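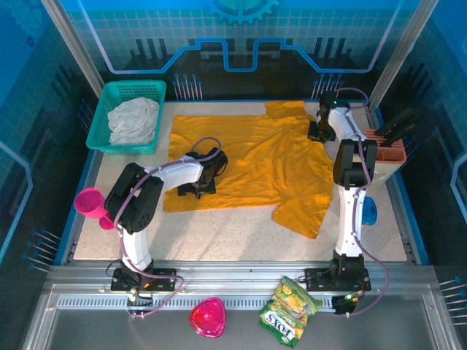 Flat First: Folding Day at Tralby

The Edet method says you can get a T-shirt down to the size of a paperback if you lay it out properly first. I've read the booklet twice. It runs to nearly 600 words on the subject of smoothing, and I still don't know who has the patience for it, or what kind of shirt the writer had in mind. Mine don't lie like that.

This page covers the T-shirt part of the session. Socks and towels have their own page, and my opinion of the towel section is on it.

Mustard yellow T-shirt, large. The booklet would call this "laid out." I'd call it roughly flat, with plenty of wrinkles left and the sleeves going their own way, one up toward the back and the other folded down toward the front. Edet wants both sleeves straight out to the sides before you touch anything else. Fine, but on a big soft shirt you pull one straight and drag half the chest along with it.

The turquoise basket in the back corner has a crumpled white cloth in it. The booklet says a basket should never be within reach of the folding surface, as you'll be tempted to throw things back in. I have been folding laundry for a long time and have yet to be tempted. Mine stays where I can get at it.

As for the surface, the speckled beige one is fine. Timon sells a padded folding mat that is supposed to keep cotton from sliding, and people keep writing to me about it. Maybe it works. I've had shirts slide on carpet, so I'd want to try one before paying for it.

A few notes for anyone planning to try the method at home:

Start with a small shirt. The large ones are where it falls apart.
Skip the step with the cardboard strip. I couldn't see what it added.
The finished bundle is meant to stand on its edge. Put that claim to the test with an old, thin shirt and see how long it lasts in the drawer.

More folding pages will go up in March, including long sleeves, which I expect to like even less.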